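Zollgate Hand-Held Gripper, Jaw Set 2

Zollgate is a hand-held gripper tool with a camera mounted behind the jaws. An operator carries it through a task, and the recordings are used to train a policy that later runs on an arm fitted with the same jaws. It was developed for the Hakidora study on jaw pose estimation and is supplied by Privex to groups repeating or extending that work.

What the study measured

The method recovers the opening width and the tilt of the jaws from the camera picture alone, without an encoder and without printed markers. A small network is trained on recordings in which the width is known from a bench gauge. At run time it receives one picture and returns the width, the tilt and a confidence score.

The training set holds 1,536 recordings. A further 817 were kept back for testing, all made on work surfaces that do not appear in the training set. Error on the test recordings was lowest on matt, plain surfaces. It rose on glossy tops, where overhead light reflects between the jaws, and on strongly patterned tops, where the network sometimes took a grain line for a jaw edge. Adding recordings with open jaws over a bare surface reduced both faults. The supplied weights include these recordings.

Évan Masson repeated the test in March with a second tool and the same weights. Tilt error was unchanged. Width error was slightly higher until the camera bracket had been re-seated against its stop.

Jaws

Dark green, matt finish, with flat inner faces. Jaws are sold as matched pairs and should be replaced as a pair. Light scuffing of the edges does not affect the estimate. Paint, tape or labels on the upper faces will, and the weights must then be retrained.

Open jaws over a wood-grain top, with glare across the middle of the surface:
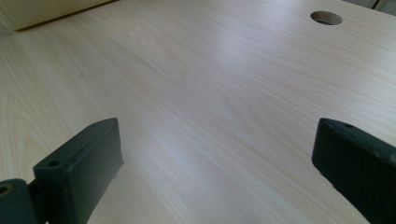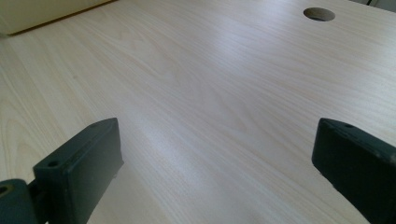
Reference recordings of this type should be made at the start of each session and again after any change of lighting. Hold the tool at working height, open the jaws fully and keep still until the recording light goes out. The Delorme software compares the result with the stored reference and reports any shift in camera position. If a shift is reported, re-seat the bracket and record again before collecting data.

Part number for the complete tool: 1,077. Jaw pairs and camera brackets are listed separately in the spares table. Network weights are included with the tool.

Contact Privex sales and support | © 2021 Privex | Back to top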